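Sistus Push Broom, Wide Head, for Driveways and Paths

Price: $200 with handle, $2 shipping on spare bristle strips 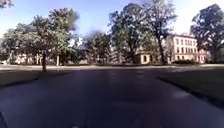
I've been selling outdoor brooms long enough to get grumpy about most of them, so let me tell you why I keep this one in the shop. The Sistus is made for big stretches of asphalt. Driveways, access roads, the long path up to a school or an office, that kind of thing. If all you've got is a back step and a welcome mat, save your money and get the little Pronell instead (it's on the hand brooms page and it's lovely).

Anybody who looks after pavement with grass and trees next to it knows the job. Leaves pile up along the curb, clippings stick to everything, and the shady parts hold on to grit long after the sunny parts have blown clean. I sweep the middle first, straight down, and then I turn the head and run it along the curb. The end bristles on the Sistus are cut at a slant so they get right down into that corner. I didn't think I'd care about that and now I really miss it when I pick up another broom!

What you get

Head with two rows of bristles, stiff in front and softer behind
Ash handle, sanded, no varnish
Steel brace and four bolts
One spare bristle strip
A hex key (put it somewhere safe, I've lost three)

The head weighs 700 grams without the handle. That's light for the width. My old one was a brute and I used to stop halfway down the drive just to shake my arms out. With this one I go end to end, turn around, and come back up the other side.

A word about the bristles. They feel too stiff when they're new, and for the first few outings they'll flick small stones ahead of you, so go easy near parked cars. They loosen up. Mine has been out in all weather since December and the front row has hardly worn, though the soft row is starting to splay a bit at one end where I lean on it. The strips slide out sideways once you undo two bolts.

Please don't use it for wet sealer or fresh line paint. I get asked this a lot. You'll ruin the strip and it isn't covered. Breathnach makes a cheap squeegee for sealer that does a much better job, and I stock those too.

Which handle?

The standard one suits most people. If you're over six feet, ask for the Konurton long handle when you order and I'll swap it in for no extra charge. It fits the same brace. I'm not tall and I still like the long one for reaching in under low branches, but it's a pain to hang up in a small shed.

Storage

Hang it, head up. If you stand it on the bristles they'll take a bend and you'll be annoyed with it by spring. Knock the dirt out first, rinse it if it's muddy, and let the ash dry before you put it away. A rub of linseed oil once a year is plenty.

In stock as of 23 February 2026. Spare strips are sold in pairs, stiff or soft, so check which row you need before you order.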